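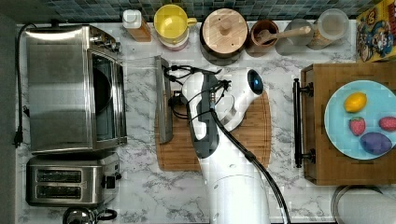

Okgate Board Butter, 5 oz tin

I started making this for my own kitchen because every cutting board I owned had gone gray and thirsty. Friends wanted some, then their moms wanted some, and now it has a label! It's beeswax and food-grade mineral oil, melted slow and poured by hand (my hands, mostly, plus Lâm Quan's when orders pile up in May).

One tin does a big board plus a few spoons, with a bit left over for the salad bowl. Rub it in with a rag, leave it overnight, buff off whatever's still sitting on top. If your board is brand new, do that a couple of times the first week. I like the Revthorpe cotton rags for this, but an old T-shirt works great too.

Please don't put your board in the dishwasher afterward. I will hear about it somehow.
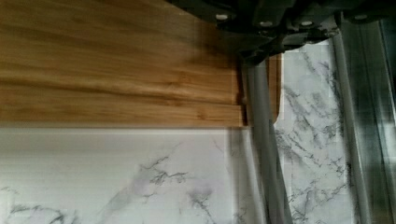
Sizes and scents

5 oz tin: plain or orange peel
245 g refill pouch: plain only for now, sorry! The Pereyra lemon oil I was using got discontinued and I'm still testing a new one
100 g travel puck: plain, fits in the Handport knife roll

Next batch ships October 2026. Tins from the last pour are still fine to use, just stir if the top looks grainy.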